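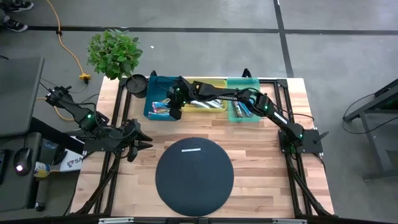 판매처에서는 오일만 두 번 바르면 끝이라고, 나머지는 쓰면서 알아서 길이 든다고 하더라고요. 근데 그 말 믿고 그냥 써도 되는건지 모르겠어서 질문 올립니다.

제목: 집성목 상판 마감 오일 vs 하드왁스 vs 바니쉬 뭘로 해야 하나요 (급함)
주쿠네오(Jukuneo) 생활질문 > 집수리/목재
조회 1,054

급해서 두서없이 씁니다. 양해좀요.

상판은 길쭉한 나무 조각 이어붙인 그거, 부쳐블럭 스타일이고 밝은 꿀색이에요. 결은 가로로 감. 하부는 검정 알루미늄 프레임. 나무가 프레임 안에 쏙 들어가 있는 구조라 옆면 마감을 어떻게 해야 되는지도 고민이에요.

지금 상태
- 예전에 뭐가 발라진건지 모름. 영수증에는 "천연 마감" 이라고만 되어있음
- 만져보면 어떤데는 매끈하고 어떤데는 약간 까슬
- 물방울 떨궈보니까 가운데는 잠깐 맺혀있다가 스며들고 가장자리는 거의 바로 스며듦
- 컵 자국 하나 있음. 허연거. 그 옆에 작은 검은 점도 하나 생김 ㅠ

알고싶은거
1. 기존 마감이 뭔지 모르는데 그 위에 그냥 오일 발라도 되나요? 아니면 싹 갈아내야 하나
2. Narik 오일이랑 Stitow 하드왁스 중에 고민중인데 써보신분? 동네 Semwal 매장에 둘 다 있긴 있어요
3. 흰 자국이랑 검은 점 없앨수 있는지
4. 겨울 되면 난방 때문에 갈라진다던데 진짜인지. 프레임이 금속이라 나무가 꽉 껴있으면 더 안좋다는 글도 봤어요
5. 바니쉬는 두껍게 올라오는 느낌이 싫은데 물에는 제일 강하다고 해서... 그래도 바니쉬로 가야 할까요

음식 직접 올려놓고 자르는 용도는 아니고요, 그냥 작업대처럼 씁니다. 커피는 자주 올라감. 가끔 풀이나 본드도 묻음.
집이 좁아서 냄새 심한건 좀 곤란해요. 창문은 하나 있음.

집에 있는건 원형샌더(빌린거), 사포 몇장, 못쓰는 면티. 다음주에 샌더 돌려줘야 해서 빨리 정해야됩니다. 답변 미리 감사합니다

답변 채택됨 · 추천 253

순서대로 갑니다. 저도 지금 나가야 돼서 짧게 쓰려고 했는데 길어질듯.

1번. 물 떨궈보신거 보면 필름 올라간 마감은 아닌 것 같네요. 바니쉬나 우레탄이면 물이 그냥 계속 맺혀있어요. 잠깐 버티다 스며든다 = 오일이나 왁스가 얇게 있다가 닳은 상태일 가능성이 큼. 그래도 확실하게 하려면 안보이는 밑면 구석에 사포질을 살짝 해보세요. 가루가 허옇고 폴폴 날리거나 얇게 벗겨지는게 있으면 필름 쪽. 나무색 가루인데 사포에 끈적하게 뭉치면 오일이나 왁스. 밑면은 마감이 다를때도 있으니까 윗면 구석도 같이 해보시고.

오일이면 위에 오일 또 발라도 됩니다. 근데 얼룩이 있고 부분마다 흡수가 다르다면서요. 그럼 그냥 바르면 얼룩덜룩해져요. 샌더 있을때 전체를 한번 미는걸 추천. 어차피 돌려줘야 된다면서요 ㅎㅎ

미는 방법
거친거로 시작하지 마세요. 집성목은 조각마다 단단한 정도가 조금씩 달라서 거친거로 세게 밀면 물결처럼 패입니다. 중간 사포로 한바퀴, 그다음 고운걸로 한바퀴. 샌더는 누르지 말고 무게로만. 한자리에 오래 두지 말고 천천히 움직이기. 마지막은 손으로 결방향 따라서. 결이 가로라고 하셨으니까 가로로만 쭉쭉. 결 반대로 손사포질하면 오일 바르는 순간 스크래치가 다 보여요. 저 그거 한번 하고 처음부터 다시했음..

중간에 물걸레 한번 꼭 하세요. 꽉 짠 걸레로 닦고 마르면 결이 까슬하게 일어나는데 그걸 고운 사포로 손으로 살살 눕혀주는 거예요. 안하면 나중에 컵 물기에 일어납니다. 이거 하고 안하고 차이 큼.

너무 곱게 밀 필요도 없어요. 유리처럼 만들어 버리면 오일을 안먹어서 겉돌아요.

2번. 둘 다 써봤습니다.
Narik은 묽어요. 잘 스며들고 바르기 쉽고 실패가 거의 없음. 색은 좀 진해집니다. 밝은 꿀색이면 한톤 따뜻하게 간다고 보시면 돼요. 단점은 처음에 여러번 발라야 되고 물에 엄청 강하진 않음. 그리고 마르는데 오래걸려요. 
Stitow는 되직함. 얇게 바르는게 전부에요. 욕심내서 두껍게 바르면 끈적한게 며칠이 가도 안굳고 자국나요. 대신 잘 올라가면 커피 정도는 닦으면 끝. 본드 묻은거도 굳은 다음에 톡 떼면 대체로 떨어지고요.
커피랑 본드면 저는 Stitow 갑니다. 냄새는 둘 다 있는데 Stitow가 첫날만 세고 빨리 빠졌어요. 제 코 기준.

바르는 순서는 면티에 조금 묻혀서 문지르듯이 펴고, 좀 기다렸다가 남은거 마른 천으로 싹 닦기. 닦을때 이정도면 너무 닦는거 아닌가 싶을 정도로. 다음날 손으로 만져서 안 묻어나면 한번 더. 보통 두번이면 됩니다. 가장자리는 바로 스며든다고 하셨죠, 거긴 한번 더 먹이세요.

중요!! 오일 묻은 천 뭉쳐서 쓰레기통에 넣지 마세요. 저절로 열나서 불납니다. 진짜로. 물에 적셔서 펴서 말리고 버리세요. 좁은 집이면 더더욱.

3번. 흰 자국은 수분이 마감층에 갇힌거라 밀면 거의 없어져요. 검은 점은 좀 다른데, 쇠붙이가 젖은채로 닿아서 생긴거일 수도 있고 곰팡이일 수도 있음. 밀어서 안없어지면 옥살산 (목재 표백용) 을 물에 타서 점에만 찍어보세요. 장갑 끼고, 환기하고, 끝나면 물로 여러번 닦아내고. 마른 가루는 들이마시면 안되니까 옥살산 쓴 자리를 바로 샌딩하는건 금지. 점만 파내겠다고 거기만 샌더 대는것도 하지마세요. 움푹 들어가서 빛 받으면 더 티나요.

4번. 갈라지는건 반쯤 맞는말. 나무는 결 방향으로는 거의 안변하고 폭 방향으로 늘었다 줄었다 합니다. 결이 가로면 앞뒤로 움직이는거죠. 프레임하고 나무 사이에 종이 몇장 들어갈 정도 틈이 앞뒤로 있으면 걱정 안하셔도 되고, 아예 꽉 끼어있으면 여름에 습할때 배가 불러요. 겨울보다 장마철이 문제. 밑에서 나사로 고정돼 있으면 나사구멍이 둥근지 길쭉한지 보세요. 길쭉하면 움직일 자리를 준거라 ok. 둥글면 앞쪽 나사는 조이고 뒤쪽은 살짝만 풀어두시거나 와셔 끼우고 구멍을 넓히세요.

그리고 윗면만 바르지 말고 밑면이랑 옆면도 꼭. 한쪽만 막으면 습기가 다른쪽으로만 드나들어서 휩니다. 옆면이 프레임에 가려져 있으면 들어내서 바르는게 정석이고, 도저히 못들어내면 얇은 붓으로 틈 따라서 흘려넣듯이. 프레임에 묻은건 바로 닦으세요 굳으면 안지워짐.

5번. 느낌이 싫으면 하지 마세요. 바니쉬는 한번 까지면 부분보수가 어려워서 전체를 다시 밀어야 돼요. 오일이나 하드왁스는 그부분만 슥슥 밀고 다시 바르면 됨. 작업대로 쓴다면 어차피 찍히고 긁힙니다.

아 그리고 완전히 굳기 전까지 뭐 올려놓지 마세요. 다음날 만져서 괜찮다고 커피잔 올렸다가 동그란 자국 또 생김. 최소 일주일은 살살.

 ㄴ 질문자: 와 감사합니다ㅠㅠ 밑면 구석 문질러봤는데 나무색 가루가 뭉쳐요! 오일인가봐요. Stitow로 갈게요. 혹시 작은통으로도 되나요
 ㄴ 답변자: 크기를 안적어주셔서 모르겠는데 얇게 바르면 생각보다 적게 들어요. 통 뒤에 면적 써있음. 앞뒤 다 바르니까 두배로 계산하시고

답변 2

그냥 미네랄오일 사서 바르세요. 약국에서도 팔고 싸요. 저는 도마도 그걸로 하고 식탁도 그걸로 하는데 멀쩡함. 한달에 한번만 발라주면 됨. 샌딩 그런거 안해도 돼요 귀찮게

 ㄴ 미네랄오일은 안 굳는 기름이라 작업대에는 좀... 종이 올려두면 기름 배어나와요. 도마엔 괜찮고요
 ㄴ 전 괜찮던데요

답변 3

마감은 위에 분이 잘 써주셨고 저는 사포 얘기만. Semwal에서 원형샌더용 사포 낱장으로 사면 한장에 3,000원 넘게 받아요. 묶음으로 사세요. 그리고 빌린 샌더면 구멍 배열 확인 필수. 구멍 안맞는거 사면 먼지가 안빨려서 방 전체가 하얘집니다. 구멍 5개짜리랑 그거보다 많은거랑 호환 안돼요. 저는 안맞는거 사서 송곳으로 뚫었는데 비추.

좁은 집에서 할거면
문틈에 젖은 수건. 옷장 문 테이프. 마스크는 천 말고 방진으로. 다 끝나고 바로 바르지 말고 먼지 가라앉을때까지 좀 기다렸다가 한번 더 닦고 바르기. 안그럼 표면에 오돌토돌하게 먼지 박혀요. 저녁 8시쯤 밀고 다음날 아침에 바르는게 제일 나았음. 근데 샌더 소리가 생각보다 커서 아파트면 저녁은 좀 그렇겠네요. 낮에 하세요 그럼

청소기 연결되면 연결하시고요. 어댑터 없으면 테이프 칭칭 감아도 됩니다.

그리고 본드 자주 묻는다고 하셨는데 그냥 실리콘 매트 하나 까는게 제일 편해요. 단 매트는 쓰고나면 걷어두세요. 계속 깔아두면 밑에 습기 차서 그자리만 색 달라져요. 햇빛 드는 자리면 더함. 저희집 책상에 네모난 자국 있음 몇년째

 ㄴ 질문자: 헉 구멍은 생각도 못했네요 확인해볼게요. 매트도 참고하겠습니다
 ㄴ 저도 질문 좀.. 하드왁스 위에 나중에 오일 덧발라도 되나요? 반대는 된다고 들었는데
 ㄴ 답변 1 쓴사람인데 하드왁스 위에 오일은 잘 안먹어요. 왁스 성분이 막아서. 같은걸로 덧바르거나 살짝 밀고 하세요

이 질문에 답변하려면 로그인하세요

비슷한 질문
원목 식탁 끈적임 닦아도 계속 올라와요
창틀 옆 선반 휜거 되돌릴수 있나요
오일 바른지 사흘째인데 냄새 언제 빠지나요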